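Fudmont Adds Prollo Line of Solar Path and Step Lights for Homes and Small Businesses

ZELTCOMBE – Fudmont, a maker of outdoor lighting for homes, farms and small commercial sites, will begin shipping its Prollo line of solar path and step lights in March. The line has 13 models, including stake lights for garden paths, flat lights for stair treads, post cap lights for decks and fences, and a low wall light for entryways. All of them run without wiring to the house.

Prollo replaces the company's earlier path lights, which have been on sale in much the same form for several seasons. Customers told Fudmont that they liked the price and the simple setup but wanted a light that stayed on longer in winter, and one that could be opened when the battery wore out. Both requests shaped the new line.

Each Prollo light has a battery compartment on the underside, closed with two screws. The battery can be changed with an ordinary Phillips screwdriver, and replacements will be sold singly and in packs of four. The solar panel sits on top of the light in the stake and post cap models. In the step and wall models the panel is separate and connects by a cable, so the light can go in a shaded spot while the panel sits in the sun.

Three brightness settings are included. The low setting is meant for marking the edge of a path or bed. The middle setting is for general walking light, and the high setting is for steps, ramps and gates where people need to see their footing. The setting is chosen with a slide switch next to the battery compartment and stays where it is put – there is no remote control and no app.

All models use warm white LEDs. The light is directed down and to the side by a cap over the lamp, which keeps glare out of the eyes of people walking by and limits the light that reaches neighboring windows. A small sensor turns the light on at dusk and off at dawn. On the step and wall models, the owner can also choose a motion mode, in which the light stays on low and goes to high when someone comes near.

Before settling on the final design, Fudmont placed 132 sample lights in the yards of households in and near Zeltcombe and left them out from October through February. The households kept a simple log of when the lights came on and went off and noted any trouble with snow, leaves or water. The most frequent complaint was that the stakes leaned after a hard freeze. The production stake is longer than the sample stake and has four fins in place of two.

The second most frequent complaint concerned the cable on the step lights, which some households found too short to reach a sunny spot. The cable has been lengthened, and an extension will be sold separately.

Prollo lights will be sold through hardware stores, garden centers and Fudmont's own online shop. Distribution to independent stores will be handled by Ó Gríofa, which already carries the company's gate lights and shed lights. At launch, 34 independent stores will stock the full line, and others will carry the stake and post cap models only. Stores that want to show the lights in use can order a counter display with a covered panel, which lets shoppers see all three brightness settings indoors.

Fudmont will continue to supply stakes and caps for its earlier path lights as long as stock lasts. Owners of those lights should note that Prollo batteries do not fit them. The company has 1,873 sets of the older stakes on hand and does not plan to make more.

The finish is matte black on all models, with a bronze finish offered on the post cap lights. Post cap lights fit standard four-inch wood posts and come with an adapter for narrower vinyl posts. Step lights can be fixed with screws or with the adhesive pads in the box. Screws are recommended for outdoor stairs that get heavy use.

Instructions are printed on a single folded sheet and are also available on the company's website. Each light should be left in direct sun for a full day with the switch off before it is used for the first time.

Store buyers can request a price list and sample pack from Fudmont or from Ó Gríofa. Orders placed before the end of January will ship with the first delivery.

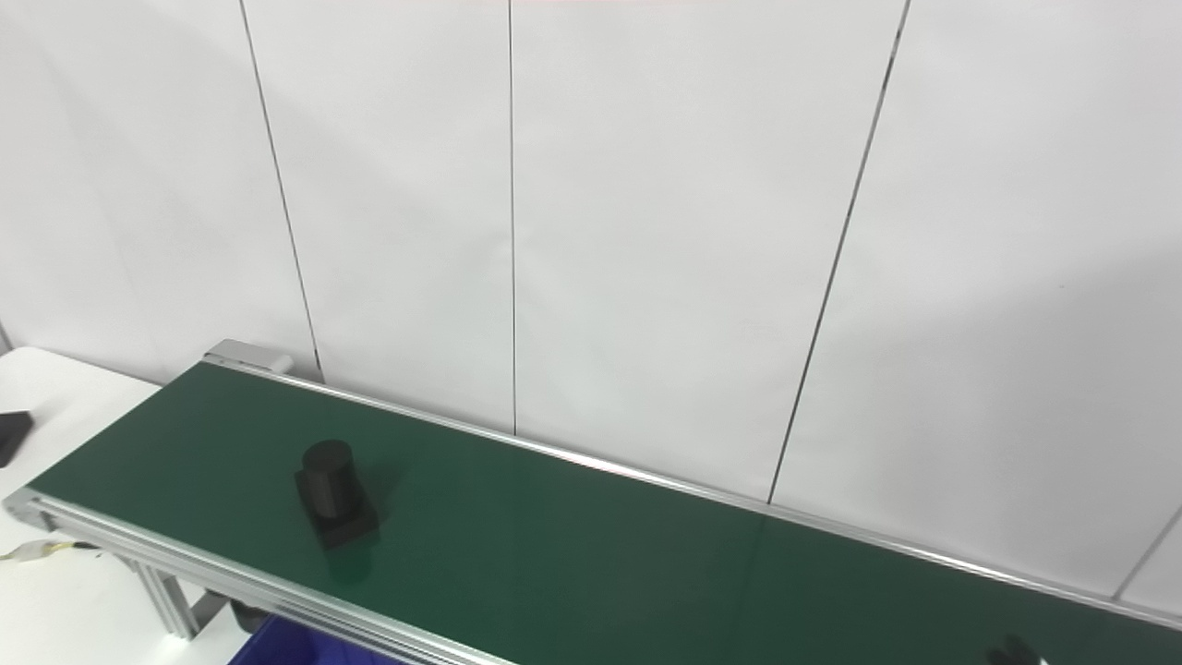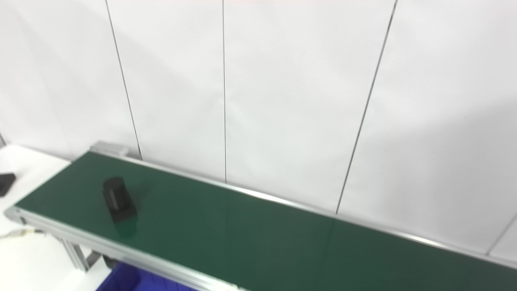 Can Prollo lights be left outside through the winter?

They can stay out all year. Snow and leaves should be brushed off the panel so the battery can charge, and lights that will not be used for more than two months should be switched off and stored indoors.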